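Cuvau Curtain Set, black
Room curtains / Workrooms and studios / Cuvau

Price per set: 379 euro, VAT included
Availability: in stock at our Girkik warehouse
Article: Cuvau, black, two panels

The Cuvau is a heavy black curtain for the wall behind a work table. We make it for rooms where the background must stay quiet: small photo studios, school workshops, repair rooms, rooms for showing goods to customers. It does not shine under a lamp and it does not take much attention from the things that stand before it. Many of our customers use it also to hide shelves, and for this it works well.

The set contains two panels of the same size. You can hang them side by side for a wide wall, or use only one and keep the other in the cupboard for the day when the first is in the wash.

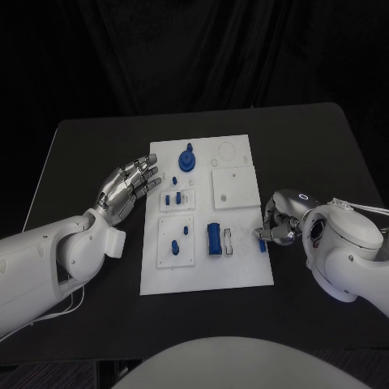
Black curtain hung in loose folds behind a dark table.

How it hangs

The cloth is woven and not coated, so it falls softly and makes folds by itself. Please do not pull it flat. A flat curtain shows every crease from the packing, and with folds you will not see them. We advise that the rail is one third shorter than the total width of the curtains. If your rail is longer than this, please order a second set.

The upper edge has a sewn tape with pockets for hooks. Hooks are in the box, the rail is not. The lower edge has a double hem. A thin weight cord can be put into the hem afterwards, and we sell it by the metre under the name Plullirden cord. In a room with a ventilator or an often opened door we recommend it strongly.

Size and material

Width of one panel: 2,000 mm
Drop, from tape to hem: 1,894 mm
Panels in the set: 2
Cloth: polyester, dyed in the thread
Colour: black on both sides
Upper edge: hook tape
Lower edge: double hem, open at the ends for the cord

The drop may look like a strange number. Our first customers had the ceiling rail of the Chisholm system, and with this drop the hem stays behind the table and does not lie on the floor. When you need the curtain down to the floor, please write to us the height from the rail and we will sew it to your measure. Such curtains cannot be returned.

Choosing a table for it

The customers ask us often which table is good with a black curtain. Our answer is a dark one with a matt top. With a pale table you get a strong line where the table ends and the cloth begins, and the eye goes always to this line. On a dark top the light things are easy to see and easy to find again, which is pleasant if you work with small parts for many hours. For dark things we propose to put a sheet or a board of white colour under them.

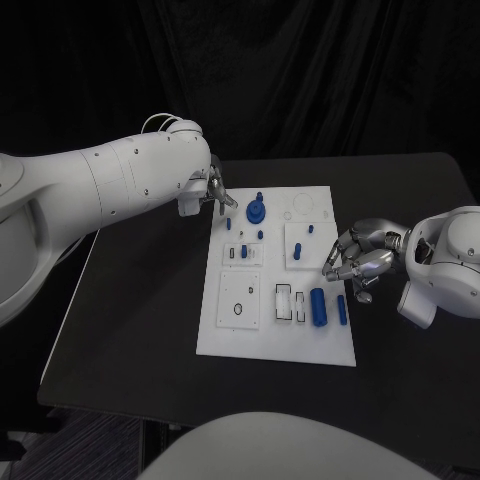

White board on a dark table.

Leave a hand's width between the table and the curtain. The cloth then moves freely and does not collect the dust from the table edge. It is also easier to reach the wall sockets behind.

Light

The Cuvau darkens a window considerably but it is not sold as a full blackout curtain. At the sides and above the rail some daylight comes in. If you need a really dark room, choose the lined version, which we expect again in June.

Care

Wash at low temperature, separately from other colours, and take the hooks out before. Do not use bleach. Do not tumble dry. Hang it up while it is still damp and the weight of the cloth will remove most creases. Black cloth shows lint, this is true for ours too. A soft clothes brush, moved from top to bottom, is enough for the week.

Delivery and return

We send the set folded in a flat carton. Orders which come before noon leave Girkik on the same working day. You can return unused curtains in the original carton and we pay back the price of the goods. The return postage is paid by the customer, except when the fault is ours.

Please measure your rail before you order, and measure it at both ends. In old houses the ceiling is often not level, and the difference can be seen at the hem.

Goes together with

Chisholm ceiling rail, black or white
Plullirden weight cord, sold by the metre
Spare hooks for Cuvau tape

Prices on this page are valid from January 5, 2024.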